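Two arms, one rail, and a lot of purple cable

I have finally got both arms bolted to the same rail and I am so pleased with it that I've been going down to the workshop in the evenings just to switch it on. Grandeck (the bench project I've been going on about since April) used to be a single arm clamped to the end of a table, and anything wider than its reach was out of bounds. Now there are 2 of them side by side, and it feels like a completely different machine!

The rail was the big job. I'd bought a length of aluminium from Galindo, a little surplus place that sells offcuts by weight, and then found the mounting holes in my base plates didn't line up with the slots. So I drilled new plates, made a mess of the first one, drilled it again, and painted both black, which hides a multitude of sins. Take your time over this bit if you try it. A plate that sits slightly twisted will throw the gripper off by a surprising amount at the far end.
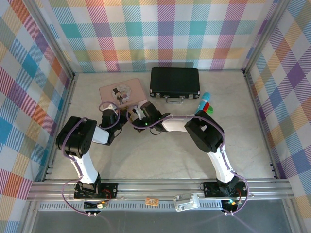 Getting the two arms to share a space without bashing each other has been my favourite part so far. Jalik, the bit of software I wrote to run them, treats each arm as a set of fat sausages and refuses any move where two sausages would touch. It's crude but it works, and I can now bring the grippers in until they nearly meet in the middle, with the left one right up by the front edge of the pink tin. The tin and the black briefcase are my test objects for the moment. The briefcase lies with its handle and latches facing the arms, and working those latches is the long-term dream. The lid of the tin will do for now.

The control loop runs at 300 updates a second and the log keeps the last 128 moves, plenty for working out what went wrong. I did have a maddening evening when the right arm kept stopping dead halfway through a reach. I rewrote a chunk of Jalik before I thought to wiggle the plug, and of course it was the plug. The purple cables now have nice big loops in them so nothing gets tugged when an elbow swings out, and I've had 6 long sessions without a single dropout.

Next up is Ekum, my name for the handover routine: left arm picks a thing up, right arm takes it, left arm lets go. The letting go is the hard bit, and my first try at the timing is sitting half written on the laptop. I'll post the code once it stops embarrassing me, and the drilling template for the plates can go up before then if anyone wants it.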